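About Nalier Nutrition

We look at food and blood pressure. Small outfit, been going since a June meeting in the back of the Penner Street clinic. 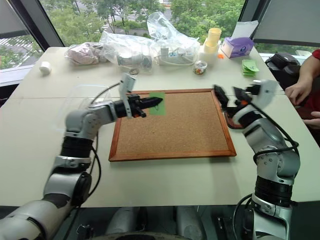 What do you do all day?

Mostly we run diet studies. People eat or drink something every day for a few weeks, we take their blood pressure, we write down what we find and put it on this site. Good results, dull results, all of it.

How we started

Two dietitians and a nurse, tired of patients bringing in headlines. Beet juice, hibiscus tea, dark chocolate, garlic pills. Does it work? How much? For how long? We didn't have good answers so we started looking.

What we've done so far

5 studies finished. 643 people took part in all, the biggest single group was 193 (hibiscus tea, evening drinkers only). The oat bran one is still being written up, please stop emailing, it's coming.

Where we are

Main office is in Terkach, second floor over the pharmacy. Elevator is slow. Blood pressure visits are at the Ineck site, free parking behind the building, use the side door after 4. Bring your cuff diary if we gave you one.

Who pays

Clinic grants and a yearly fund drive. We don't take money from juice companies or supplement makers. Have been asked. Said no. Free samples go back in the mail too.

Taking part

Adults with mildly raised blood pressure, not on more than one tablet for it. You don't need to be a patient at Penner Street. Sign-up for the next round closes 31st March. Leave a daytime number, we do call back, sometimes it takes a week.

Please dont stop or change any medicine because of something you read here. Talk to your doctor first.

Newsletter

Goes out to 2,000 readers, four times a year if we're on schedule. Recipes at the back, low salt. Ask at the front desk or use the contact form, wich is working again now.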